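Section 5: Preparing the Drotora Division Recorder for a Committee Sitting

This section covers connection, roll set-up and test divisions for a single committee room. It assumes the base unit has been mounted and the delegate panels assigned to seats as set out in Section 2. Procedures for the main chamber, including the public gallery display, are in the Chamber Supplement.

The base unit records divisions, attendance and the order in which amendments are moved. It does not determine whether an amendment is in order. That ruling is entered by the clerk on the direction of the chair.

5.1 Before you start

You will need:

the clerk's key and PIN
the current membership list, including substitutes
the marshalled list of amendments, exported from Skurkora or typed in by hand
a network patch cable for the base unit, and a spare

Allow 76 minutes from power-on to a completed test division where the amendment list is entered by hand. With an imported list the work is considerably shorter, and most of the remaining time is the panel check.

Caution: Do not power on the base unit while a sitting is recorded as suspended. Powering on clears the suspension marker and the record will show two separate sittings. If this happens, see "Rejoining a split sitting" in Section 7.

5.2 Connecting the base unit

1. Switch the base unit off at the rear and wait for the status lamp to go out.
2. Insert one end of the patch cable into the port labelled ROOM. The port labelled SERVICE is for technicians only and will not carry division results.
3. Insert the other end into the wall outlet allocated to the clerk's table. Outlet numbers are on the room plan inside the front cover of the site binder.
4. Pull lightly on each connector. If it moves out of the port, the clip has not latched.

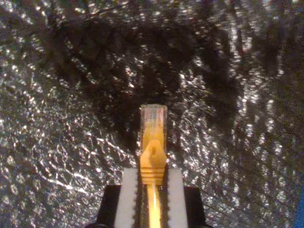
Figure 7. Yellow Ethernet patch cable, RJ45 connector end.

5. Switch the base unit on. The lamp flashes amber during start-up and turns solid green when the room server has been found.
6. If the lamp is still amber after five minutes, change to the spare cable and repeat from step 1. If the result is the same, use stand-alone mode (5.6) and report the outlet.

Note: Cable colour has no significance to the recorder. Some buildings use colour to separate room circuits from office circuits. Follow the local convention where one exists.

5.3 Loading the roll

1. Turn the clerk's key to SET and enter the PIN.
2. Select Roll, then Committee, and choose the committee by name.
3. Compare each member on the screen with the membership list. Check the spelling of names, including diacritics. The name is printed in the official record exactly as it is stored here.
4. To enter a substitute, highlight the member being replaced, press Substitute and choose from the house list. The panel label changes at once. The original member's name is retained in the attendance record as "replaced".
5. Mark the chair. Set Chair's vote to None, Casting only or Deliberative and casting, according to your standing orders.
6. Enter the quorum. The recorder will not open a division when fewer members than this number are logged in.
7. Press Lock roll.

Example. Elli Nieminen is a member of the committee and is unable to attend. Vojtěch Kolář has been nominated in her place. With Nieminen highlighted, the clerk presses Substitute, types KOL and selects Kolář. The seat label now reads "KOLÁŘ (for NIEMINEN)". If she arrives partway through the sitting, the clerk presses Restore between divisions. Restore is unavailable while a division is open.

Caution: Unlocking the roll after the first division voids the attendance total. Use Substitute and Restore for all changes during a sitting.

5.4 Loading amendments

To import a list from Skurkora:

1. Select Business, then Import, and choose the bill.
2. Check the version line at the top of the list against the printed copy on the table. Late amendments are often issued on a supplementary sheet and have a version line of their own.
3. Press Accept. Grouped amendments appear indented below the lead amendment.

To enter a list by hand:

1. Select Business, then New.
2. Enter the clause or section, the amendment number and the name of the mover. Where there is more than one mover, enter the first name on the printed list only.
3. Mark consequential amendments with C. When a lead amendment is negatived, those marked C are offered to the clerk for withdrawal — they are not withdrawn automatically.
4. Save after each clause.

Note: An amendment moved without notice is entered during the sitting using Manuscript. It takes the next free number followed by M, and it cannot be renumbered afterward.

5.5 Test division

1. Select Test. The word TEST appears on every panel and nothing is written to the record.
2. Press Aye at each seat in turn, then No, then Abstain if your standing orders allow it.
3. Confirm that the seat number on the clerk's screen matches the seat.
4. Press Close. The result sheet prints in nearly 7 seconds.
5. Check that the total on the sheet equals the number of panels tested. Initial the sheet and file it with the sitting papers.
6. Turn the key to RUN.

Caution: The recorder stays in Test until the key is turned. A vote taken in Test cannot be recovered and has to be put again by the chair.

5.6 Stand-alone mode

Stand-alone mode keeps all divisions on the base unit's internal card. Remote members cannot vote in this mode, and the chair should be told so before business begins.

1. Turn the key to SET, select Network, then Stand-alone.
2. Load the roll and amendments from the card, or enter them by hand.
3. After the sitting, reconnect the base unit and select Upload. Leave the unit on until the screen shows "Record complete".

If the upload stops partway, select Upload again. Divisions already received by the server are skipped.

Continue to Section 6 for opening, closing and correcting a division.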